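Inicio > Barrio > Noticias > Taller de encuadernación

El taller de encuadernación de Likedum vuelve en diciembre (y esta vez con más sillas)

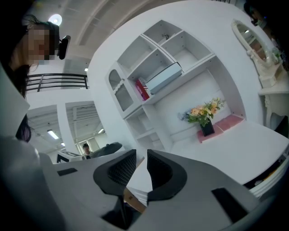
Vuelve el taller de encuadernación de Likedum, y lo cuento con alegría porque el año pasado me quedé sin plaza por dormirme. Me enteré ayer, cuando entré a por hilo y me encontré a Rafia Chaudhry pegando el cartel en la puerta con un trozo de cinta en cada dedo. Van a ser dos grupos, uno de tarde y otro de mañana, y el de mañana es la gran novedad, que llevábamos pidiéndolo desde que cerraron la academia de la esquina. Rafia dice que lo difícil de encuadernar es el cuerpo, porque te pasas la tarde con la cabeza inclinada sobre las manos, mirando hacia abajo igual que la persona de pelo largo y oscuro de la foto, y al día siguiente el cuello te pasa factura. Por eso este año ha puesto una pausa a media sesión, con té y con algo dulce si alguien lo trae (yo ya he dicho que llevo bizcocho, así que ahora no me puedo echar atrás).

Las plazas son 15 por grupo. El año pasado eran menos y hubo gente cosiendo cuadernillos de pie, apoyada en el mostrador, lo cual tiene su mérito. La mesa grande se la ha prestado Bruvano, la tienda de muebles usados de la plaza, y la han subido entre varios por la escalera estrecha, que yo oía los golpes desde mi casa y pensaba que se mudaba alguien. Ya está arriba, con una pata un poco coja y un cartón doblado debajo.

El programa es sencillo. El primer día se pliega el papel y se aprende a hacer cuadernillos sin que se te vayan las hojas de lado, cosa que a mí me costó dos libretas enteras cuando lo intenté en casa con un vídeo. Luego viene la costura, que este año será copta, con el lomo a la vista, porque queda bonita y la libreta se abre plana del todo. Después las tapas: cartón, tela, cola blanca y mucha paciencia. La última sesión es para lo que cada cual quiera terminar, y Rafia anima a llevar algún libro viejo de casa que esté descosido. Yo tengo un recetario de mi abuela que se sujeta con una goma de pelo desde hace años, lleno de manchas de aceite, con la página de las croquetas suelta y la de los buñuelos perdida (la tiene mi hermana, estoy segura, aunque lo niega).

El precio es de 22 euros con el material incluido. Eso cubre el papel, el hilo encerado, la aguja y el cartón para las tapas. La tela se puede elegir allí, de los retales que ha dejado Rajput, la tienda de telas, y os aviso de que hay un verde con ramitas que va a volar. Si preferís llevar tela propia, mejor algodón que no sea muy fino, que la cola traspasa enseguida y salen unos cercos feísimos. Las plegaderas y los punzones son del taller y se quedan en el taller, que el año pasado desaparecieron varias y Rafia todavía lo menciona cada vez que puede.

Le pregunté si hacía falta saber algo antes y se rió. Dice que los mejores alumnos suelen ser los que llegan diciendo que son unos torpes, porque leen la hoja de instrucciones, y que los que ya saben un poco cortan primero y miden después. Me di bastante por aludida. También me contó que un señor del grupo anterior acabó haciendo todas las libretas de recuerdo para la boda de su hija, cosidas una a una en la mesa de la cocina. Me encantó la historia, aunque a mí me das ese encargo y la boda se celebra sin libretas.

Para los críos habrá una cosa aparte, más corta, con cuadernos cosidos con una sola puntada de tres agujeros y tapas de papel pintado. No tiene coste, pero hay que apuntarlos igual y se tiene que quedar un adulto. Casi 22 familias han preguntado ya, según Rafia, y eso antes de colgar el cartel, así que calculad. Si se llena mucho, repetirán en enero, después de las fiestas, cuando todos andamos buscando qué hacer con ellos por las tardes.

La inscripción se hace en el propio local, en la libreta que hay junto a la caja (una libreta hecha allí, por supuesto, con las tapas naranjas), o dejando una nota en el buzón si está cerrado. Nada de formularios por internet, que lo intentaron con Unell, la plataforma de reservas, y a la mitad de los vecinos no les llegaba la confirmación y a la otra mitad les llegaba tres veces. Poned el nombre, un teléfono y si queréis mañana o tarde. El pago es el primer día, y si se puede llevar justo mejor, que en Likedum nunca hay cambio.

Un par de cosas prácticas más. Hay que llevar ropa que no os importe manchar, una regla metálica si tenéis y un trapo viejo para los dedos. Quien sea zurdo, que lo diga al apuntarse, porque Rafia explica la costura al revés y así sienta a los zurdos juntos delante de ella. La sala está en el piso de arriba y solo se llega por la escalera, pero si alguien no puede subir, que lo comente con tiempo y bajan una mesa pequeña a la tienda. Arriba, además, hace fresco hasta que llevan un rato encendidos los radiadores, así que una chaqueta no sobra.

Al final del taller quieren colocar las libretas en el escaparate durante unos días, con el nombre de quien las ha hecho. Yo ya he avisado de que la mía la pongan detrás, cerca de la planta. El recetario no lo dejo, ese se viene a casa en cuanto se seque la cola, y si alguien ve a mi hermana, que le diga que traiga los buñuelos.

Contacto | Aviso legal | © Noticias del barrio, todos los derechos reservados | Volver arriba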